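Chapter 9

Setting Up and Maintaining a Bin-Picking Cell

What this chapter covers

Fixing the bin in place
Routing and checking the dress pack
Teaching the bin walls to the controller
Caring for the gripper fingers
The start-of-shift check

Terms used in this chapter: dress pack, keep-out zone, tool center point, strain relief, touch-off.

You should have read Chapter 2, which deals with locking out the arm, and Chapter 3, which deals with coordinate frames. Work described here is done with the arm stopped unless the text says otherwise.

9.1 An opening case

Geeta Vishwakarma looked after a small picking cell at Nerneck, a repair and sorting shop. The arm took mixed hand tools and household goods out of a metal bin and put them on a belt. It had run well through the winter. In February it started to miss. Long, thin parts near the walls were the worst. The fingers came down beside the part, closed on nothing, and went back up.

The first guess was the vision software, and a week was spent on it. New settings changed very little. Kuldeep Singhal, who serviced cells for Trindgate, came in and put a steel rule against the bin. It had moved 9 millimeters toward the back of the table. The clamps were tight. They had been taken off for cleaning and put back without a reference mark, and the bin had gone back wherever it happened to sit.

The repair was simple. The bin was set square, clamped, and touched off again. Marks were put on the tabletop at two corners. The log entry for March 14, 2019 reads "bin moved, frame retaught, marks added." The missed picks stopped.

Two points in this case come up again and again in the chapter. A fault that looks like software may be mechanical, and a part that is held tightly may still be held in the wrong place.

9.2 The bin as a fixture

A bin in a picking cell is a fixture, the same as a vise on a milling machine. The controller holds a stored position for its floor and each of its walls. Around the walls the programmer sets a keep-out zone, so that the wrist and the hoses stay clear while the fingers reach in. If the bin shifts, the zone stays where it was, and the arm may now rub a wall it is supposed to avoid.

Clamps are common in cells that are still being changed. Once the layout is settled, bolts and dowel pins are better. With clamps, place one at each of two far corners and keep the bars below the path of the arm. Check them by hand before power is applied.

9.3 The dress pack

The hoses and cables that run along the outside of an arm are called the dress pack. They need enough slack for the wrist to turn fully and not so much that a loop hangs into the bin. A loop that catches a clamp or a bin edge can pull a connector loose, and the fault may come and go for days before it is found.

Move the arm slowly by hand control to the deepest pick in each corner. Watch the loops and not the fingers. If a cable goes tight, stop and reset the strain relief. The Szulc pattern of hose clip, used in the exercises, is loosened with a quarter turn.

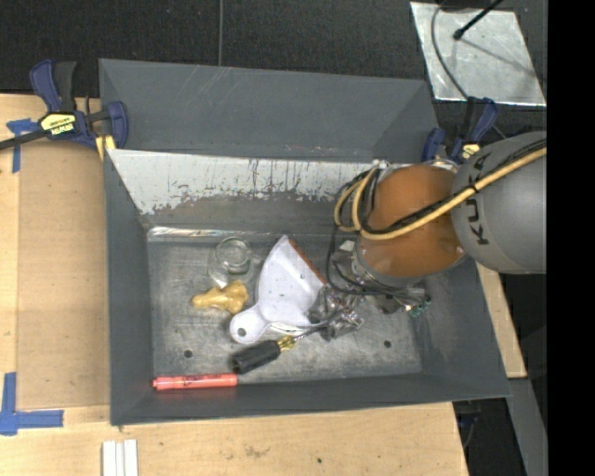

Why should the bin be touched off again after cleaning, even when the clamps are tight?

Tight clamps only show that the bin will not move from where it is now. The touch-off tells the controller where that is.

9.4 Before you go on

The next section gives the touch-off procedure in full. You will need a pointer tool, the Bustusden worksheet at the back of the book, and a steel rule. Work in pairs, with one person at the pendant and one reading the rule with the arm at rest. Write down each reading before moving to the next corner.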